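# Chapter 6: Sleep and Body Temperature

Most adults spend close to a third of their lives asleep, yet sleep gets less attention in health courses than diet or exercise. This chapter looks at one part of the subject: how the body's temperature rises and falls over 24 hours, and what that does to the quality of a night's rest.

Core temperature is not fixed. It is highest in the late afternoon or early evening and lowest in the hours before waking. As bedtime approaches, blood vessels in the hands and feet widen and heat leaves through the skin. People tend to fall asleep while this drop is under way. A hot bedroom slows the loss of heat, and sleepers wake more often.

Section 6.1 covers the body clock. Section 6.2 deals with bedding, clothing, and room temperature. Section 6.3 returns to the Hitley sleep diaries from Chapter 4, in which 441 adults wrote down their bedtimes and wake times for 10 weeks. You will need the blank diary page at the back of the book. Start it on a Sunday night and fill it in each morning before breakfast.

**Key terms:** core temperature, circadian rhythm, evaporation, sleep onset

Moving air helps the body lose heat in two ways. It carries off the warm layer next to the skin, and it speeds up the evaporation of sweat. A fan does not lower the temperature of the air in a closed room.

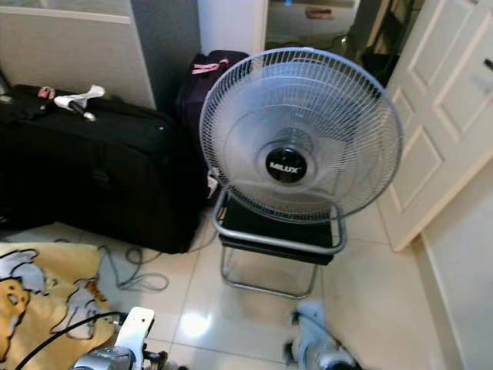
**Figure 6.1** A desk fan on a black chair.

Before reading on, write down what you usually do to stay cool on a warm night. You will come back to your answer at the end of Section 6.2.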